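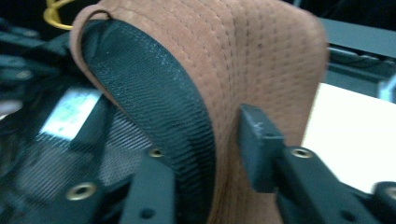
Cleaning the sweatband on a suede-feel cap without wrecking the outside?

Posted by Evelien Van Acker, July 3, 2020
1,065 views

I have a rust-brown cap with a soft, suede-like outside and rows of stitching running down the crown. The band inside is black mesh. I have worn it most days this summer for dog walks and yard work, and the band has started to smell. There is also a stiff patch at the front where it sits on my forehead.

The care label was cut out before I got it (it came from a thrift store), so I don't know what the fabric is. It may be real suede or it may be polyester. The outside is still in good shape apart from some dust in the stitching.

What I would like to know:

Can I wash only the band and keep the rest dry?
Is dish soap all right, or do I need something made for suede?
How do I get the dust out from between the stitch rows?

I have a bottle of Dridex stain remover under the sink but I haven't used it on anything this color. My neighbor puts her caps on the top rack of the dishwasher. I would prefer not to do that with this one.

Thanks in advance.

2 comments
Share

Horațiu Căpraru

You can wash the band by itself. I do it with my own caps a few times every summer. Treat the outside as real suede until you know otherwise, and that mostly means keeping water and heat away from it.

Start with the dust, while everything is dry. Use a soft toothbrush or a suede brush and go along the stitch rows, top to bottom. If you scrub across them you push the dirt down into the holes and you can lift a thread. Tap the cap against your hand every so often and keep going until no more dust comes out. For the corners near the brim I use a dry makeup sponge.

For the band, fold it outward as far as it will go. Some are only sewn along one edge and flip out completely. Others are stitched down on both sides and hardly move. If yours won't flip, tuck a folded dish towel between your hand and the outside of the cap and work from the inside.

Mix a few drops of clear dish soap into a bowl of lukewarm water. Dip a cloth in it and wring it out hard – it should be damp, with nothing running off it. Press it on the band, wait a minute, then rub along the length in short strokes. Rinse the cloth in clean water, wring it again and wipe the soap off. You will probably need to do this more than once on the front part. The stiff patch is most likely dried sweat and it softens up as it gets damp.

After that, blot with a dry towel. Stuff the crown with a small towel rolled into a ball so it keeps its shape, and leave it somewhere with moving air overnight. No dryer, no radiator, no sunny windowsill. Brown fades faster than you would think. I left one on the dashboard for a week in July and the top came out two shades lighter than the brim.

I would leave the Dridex alone unless you test it first. Put a drop on the underside of the edge binding or somewhere else hidden, let it dry, and look at it in daylight. On a plain black band it might be fine, but if it creeps through to the brown side you will have a ring that is harder to remove than the smell.

If there is still an odor after it dries, sprinkle baking soda on the band, leave it overnight and brush it off. Brush well, as it shows up white on black mesh.

Helpful (23)
Share

Furtună

I just put mine in the sink with shampoo. Never had a problem. It was a cotton cap though, so maybe different.

Helpful (2)
Share

Aris

Agree with most of the long answer. One thing to check first is whether the brim has cardboard inside. Older caps often do, and it goes soft and lumpy if it gets wet. Flick the brim with a fingernail. A dull, papery sound usually means cardboard, plastic sounds sharper. If it is cardboard, stop the damp cloth well short of where the band meets the brim.

To find out if it is real suede, look at a cut edge under the band if you can get to one. Fake suede usually shows a woven or knitted backing. Most of the polyester kind can take a little water, but I would still do the spot test – dark thread can bleed too.

For next time, wipe the band with a damp cloth when you take the cap off after a sweaty walk, and hang it up with the inside open to the air.

Helpful (4)
Share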